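Delwyn Fairweather
October 28, 2023

Spent the day sorting out pots and lids. Posting it as I go through my notes because a couple of you asked how I store mine. I don't have a good answer yet but I have a better one than I had this morning.

The kitchen in this apartment has one deep drawer and one low cabinet next to the stove. Everything that goes on a burner has to fit in those two. When I moved in last May I put the pans in the drawer and the lids wherever there was a gap.

First step was to take every lid out and lay it on the counter. Then every pot. Then match them up. Do this even if you think you know what you own.

Two lids fit nothing. One is from a Boyer saucepan that I gave to my sister when the handle came loose. The other I can't place at all. It's heavy, it's old, and it's a hair too small for the big skillet.

I also had a stockpot with no lid. I've been covering it with a baking sheet for so long that I forgot it ever had one.

If you need to buy a replacement lid, measure the pot across the top from inside edge to inside edge. The number stamped on the bottom of the pan is not always the same thing. On my Droda pan it's off by almost half an inch.

Universal lids, the kind with the stepped silicone ring: I had one. It worked fine on the skillet and it took up as much room as three regular lids. Gone.

Next was cleaning. Most of them only needed soap. The grime is always in the same place, in the fold where the metal band meets the glass. A sponge doesn't get in there. An old toothbrush with baking soda paste does, and then a wooden toothpick for whatever is left.

If there's a steam hole, look through it at the light. Mine had starch in it from rice. Soak first, then toothpick. Don't use a metal skewer, you can scratch the glass around it.

Knobs. Turn each one and see if it spins. If it does, there's a screw on the underside of the lid. Mine were all Phillips except one flathead. Snug is enough. If you crank it down you're putting pressure on the glass right where the hole is drilled.

While the screw is out, wash under the knob. There was a brown ring under two of mine that I would not have guessed was there.

One knob had a crack through the plastic. Replacement knobs are cheap and the screw size is usually the same, but check the length. Too long and it bottoms out before it's tight.

On to storage. Things I have tried, in order: stacking lids upside down on the pots, a tension rod across the drawer, adhesive hooks on the inside of the cabinet door.

Upside down on the pots works if you have a lot of height. I don't. The knob takes up the inside of the pot, so you can't nest anything in it.

The tension rod held until I opened the drawer fast. Then it didn't.

The hooks held for the small lids. A big glass lid is heavier than you'd think and I came home to one on the floor. It didn't break but it chipped the tile.

What I have now is an Urnari rack, the wire kind with dividers you can slide. It sits on its side in the low cabinet and the lids stand up in it like files. Holds up to 5 if they're regular size. It came from Fallstead, the kitchen supply place by the bus depot.

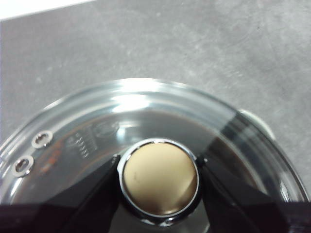

Put the glass ones at the back of the rack and the metal ones in front. The glass ones have thicker rims and need a wider slot, so set those dividers first and let the rest share what's left.

Leave a finger of space above the tallest knob. I had the rack on the upper shelf to start with and every lid had to be tilted to come out. Moved it to the bottom and now they lift straight up.

Pots are in the drawer, nested by size, with a dish towel folded between the nonstick ones. I know they sell felt things for this. The towel is fine.

Someone asked about writing sizes on the lids. I put a bit of masking tape on the underside of the rack at each slot with the name of the pan – "rice," "soup," "big skillet." It has already helped and it's been four hours.

The two orphan lids are in a bag by the door. If you're in my building and have a pan with no lid, message me with the measurement before I take them to the thrift store.

Still need a lid for the stockpot. Will measure tomorrow.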